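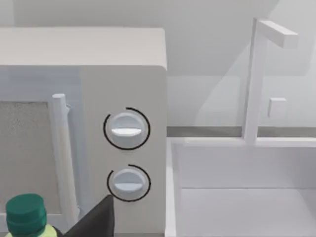 Anyone who has ever fumbled with the dial on somebody else's microwave will have some sympathy for the team at Drakow, who have spent a good part of September trying to settle which of two grippers is the better hand at turning a knob.

The contest is between the Palik, a slim two-fingered design that the firm has used for years, and the newer Vilela, which has broader tips and (its supporters will tell you at some length) a much kinder touch. All of it is being done in simulation for now, in a kitchen with a microwave, a sink and a tap, and each gripper has been sent at the same set of jobs, 1285 attempts apiece.

"I was quite sure the Palik would walk it, and I'm afraid I said so rather loudly," said Leonor Bastos, who set up the trials. On the lower knob it missed its grip 41 times, against 33 for the Vilela, a smaller gap than either camp had hoped for.

Her colleague Tiago Ramalho thinks the controller may matter more than the fingers, and he would dearly like to run the whole lot again on the Diltix, which plans its approach in a different way altogether. That work begins on Thursday and should take four days, after which both grippers move on to the tap.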